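About Tapsell

Tapsell is a contract laundry and textile care firm based in Skonthorpe. We wash, press, repair and deliver table linen, bed linen and workwear for hotels, restaurants, care homes and function rooms. The company was founded by Digby Dunstan, who still runs the wash floor. Flynn Cartwright joined as a partner later and is responsible for repairs, dyeing and customer accounts.

What we process

Most of the work is cotton and polycotton flatwork: sheets, pillowcases, napkins and tablecloths. We also take chefs' jackets, aprons, tabards and towelling. Linen and linen union cloths are accepted but are washed separately, at a lower load ratio, and ironed damp. We do not process silk, leather, feather-filled items or anything with a rubber backing.

Every item is marked on arrival with a heat-sealed tag in one corner of the hem. The tag carries the customer code and the month the item entered service. Customers who prefer sewn labels can have them, at extra cost and with a longer first turnaround.

How the wash is set up

Loads are sorted by fibre, then by colour, then by soiling. Whites run with an oxygen bleach. Dark colours run without bleach, in a detergent free of optical brighteners, and are spun at reduced speed to limit creasing. Food soiling gets a cold pre-rinse first, as protein stains set in hot water. Grease is treated by hand with an emulsifier before the main cycle.

Water in this area is hard. The supply passes through two softeners, which are regenerated alternately so that one is always on line. Hardness is tested at the start of each shift and the result written in the plant book. The final rinse is dosed with a mild acid to bring the cloth back close to neutral. If this step is skipped, white cotton turns grey or yellow in storage and the ironer leaves marks.

Coloured table coverings

Dark green, burgundy and navy cloths make up a growing share of the hire stock. Dark shades show lint, so they are never loaded with towelling. They also show fading at the fold lines, and for this reason we vary the fold each time a cloth goes out. Cloths from one dye lot are kept together, and a replacement is matched against the oldest cloth in the set as well as the newest. Where the match is poor we will offer to re-dye the full set. 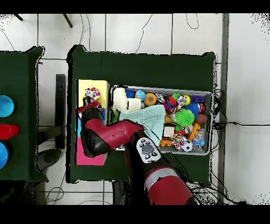
Repairs

The repair room handles hems, small holes, torn corners, zips and press studs. Holes in plain cloth are darned by machine if they are small enough to be covered by a single patch of stitching. Larger damage is cut out, and the cloth is made down to the next standard size. Tablecloths beyond that point become napkins or tray cloths, and worn sheets become dust covers.

Thread for dark cloths is bought from Zitudia in 1000 metre cones and checked for colour fastness before use.

Collection and delivery

We run three collection rounds. Clean work is returned on the following round, wrapped by item type, with a packing slip on each cage. Soiled work should be bagged and tied. Cutlery, pens and corkscrews must be removed, as they damage the drums and tear other customers' linen. Objects found during sorting are held at the front desk until the end of the month.

Accounts and visits

New accounts begin with a trial load, processed at the standard rate. The customer receives a written report covering condition, stain removal and expected remaining life. Visits to the plant can be arranged through the office on Drululard Road. Flat, closed shoes are required on the wash floor.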